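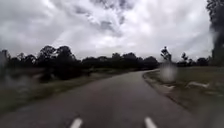 Recipe Collection Checkup: A Checklist for Your Online Cookbook, with Comments

Welcome to the checkup we use for every shared cookbook kept on Hodwood. It grew out of a handwritten page taped inside a cupboard door, and it has been added to so many times that the comments are now longer than the checks (sorry, and also not very sorry!). Go through it with a cup of something warm, and mark each line OK, FIX or SKIP. A cookbook of 99 recipes is a comfortable afternoon's work if you don't stop to bake anything.

Part A. Food safety notes

A1. Every recipe with poultry, ground meat or pork gives a finished temperature.
OK / FIX / SKIP
Comment: "Cook until done" was fine for Grandma, who had been roasting chickens her whole life, but your niece making dinner in her first apartment needs a number. Put it in the step itself, where a person with messy hands will see it, and leave the notes box for chatty things.

A2. Allergens are listed at the top.
OK / FIX / SKIP
Comment: Please look twice at sauces and spice mixes. In our own Flostdale potluck cookbook we found a peanut sauce filed under "dressings" with no tag at all, and it had been sitting there since April. Tag the sauce and also every recipe that calls for it, as tags don't carry over from one card to another.

A3. Canning and pickling recipes name a tested source.
OK / FIX / SKIP
Comment: If you can't find where a canning recipe came from, move it to your private folder until you can. I know this one hurts. I had to move my favorite dill beans and I still grumble whenever I see the empty spot.

A4. Make-ahead dishes say how long they keep, and where.
OK / FIX / SKIP
Comment: Write "refrigerator" or "freezer" in full. We had "keeps 2" on a soup card, and there was quite a discussion over whether that meant days or months.

Part B. Imported recipes

B1. Ingredient amounts match the original page.
OK / FIX / SKIP
Comment: Fractions are the usual trouble. A half can come across as 12 when the slash goes missing, and 12 teaspoons of baking soda is a cake you will remember! Open the original next to your copy and read down both columns out loud if you have the patience.

B2. The link to the original still opens.
OK / FIX / SKIP
Comment: When a link is dead, keep the name of the site in the source line anyway, so the cook gets her credit.

B3. Oven temperatures say F or C.
OK / FIX / SKIP
Comment: Mostly a problem in the Bailly bread collection, which was pulled together from all over the place.

B4. Servings are filled in.
OK / FIX / SKIP
Comment: The scaling button has nothing to work with if this is blank. For cookies, put the number of cookies. "24" is a perfectly good answer, and "one batch" is not.

Part C. Sharing and backup

C1. The list of people who can edit is up to date.
OK / FIX / SKIP
Comment: Viewers can still print and save, so nobody is left out if you change them from editor to viewer.

C2. A backup copy has been saved outside the account.
OK / FIX / SKIP
Comment: The Girnach family cookbook keeps theirs on a thumb drive in the flour drawer, along with a printed copy of the holiday recipes. Any dry place will do.

C3. Duplicates have been merged.
OK / FIX / SKIP
Comment: Read both cards before you delete one. The older banana bread often has the better notes.

Items marked FIX: ________
Checked by: ________
Next checkup: ________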